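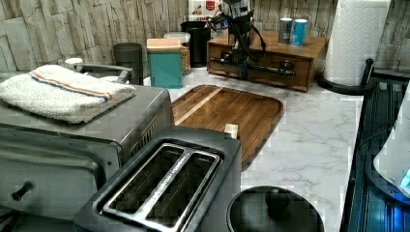
Carys Mostyn

Erkum Counter Station, two-arm version

The Erkum Counter Station is a bench setup for school and college robotics clubs working on household manipulation. It is supplied by Etport as a package of arms, grippers, mounts, controller and task cards. The household items are not supplied. Clubs use what they have in a kitchen, and the task cards are written for item types, with no makes or part numbers.

The station is the reference equipment for the Comdale student project. Teams entering Comdale may use other arms if the reach and payload are declared in the team log before the practice period opens.

Contents of the package

Arms with wrist mounts, two
Parallel grippers with spare finger pads
Controller, power supplies and stop button
Clamp plates for counter edges and table edges
Cable ties, sleeves and printed labels
Task cards, three sets
Chuang logging software, club license

Mounting

The arms are mounted on opposite sides of the working area so that each one can reach the middle and neither has to pass over the other's base. Clamp plates fit a straight edge only. For a counter with a rolled or beveled lip, mount the arm on a separate table pushed up against the counter and clamp the table legs. Check the height difference between the two surfaces with a level and enter it in Chuang under Surface Offset. A wrong offset shows up as finger pads dragging on one surface and stopping short on the other.

Keep the controller off any cooktop that is still connected. Switch the cooktop off at the breaker for the whole session and tape the breaker. The same applies to toasters and toaster ovens used as scenery: unplug them and coil the cord behind the appliance.

Cable runs are the most common source of faults reported by clubs. Leave a free loop at the wrist, large enough for full rotation in both directions, and sleeve everything below the elbow. Loops that hang lower than the fingers will catch on jar lids and drawer handles.

Task cards

Set A covers drawers and lids. The arm opens a drawer on a small tabletop unit, places an object and closes the drawer. A drawer unit with metal handles is suitable. Knobs under the stated diameter slip out of the standard pads and need the textured ones.

Set B covers trays and boards. The arm locates the near edge of a tray or cutting board, lifts it enough to get a finger under the rim, and slides it to a marked position. Marble-patterned counters give poor results with the default edge detector. Raise the contrast threshold, or work with a tray that has a strong brown color against the white.

Set C covers sorting of flat packets. Tea packets in an open organizer are the usual choice. The packets may stand in one compartment and lie flat in another, and the card is scored separately for each.
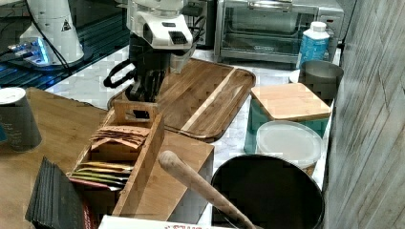 Most of the time lost on Set C goes into the approach. The fingers must come down vertically beside the box wall, and a shallow approach angle puts the gripper body against the wall before the pads reach the packets. Wilson Guzmán's group at the July session solved this by storing a fixed wrist pose above each compartment and allowing vertical motion only from there. The pose file is included with the package as guzman_drop and can be edited.

Long-handled utensils left across the work area are permitted on Set C as obstacles – teams declare them before the run. Pots and canisters may stay where they are if they do not move between runs.

Club use

The station has been used by more than seven teams in the current Comdale round. Aníbal Ríos runs the equipment check and signs the mounting sheet. Socorro Echeverri keeps the loan list for clubs that do not own a station. Loans are for one practice period and include the clamp plates but not the spare pads, as these wear out and are charged to the club.

Practice logs for the current round are due on 21st July. Export from Chuang with joint data and stop events included. Video is optional. Logs without stop events are returned.

Spares and service

Finger pads, sleeves and clamp screws are held in stock. Gripper bodies are exchanged, not repaired on site. Send the unit with the fault sheet and the last log file. Firmware updates are released between rounds and should not be installed during a practice period. Orders and loan requests go to Amparo Arboleda at the Etport education desk, with the club name and the counter or table depth in inches.

Contact | © Etport, all rights reserved | Back to top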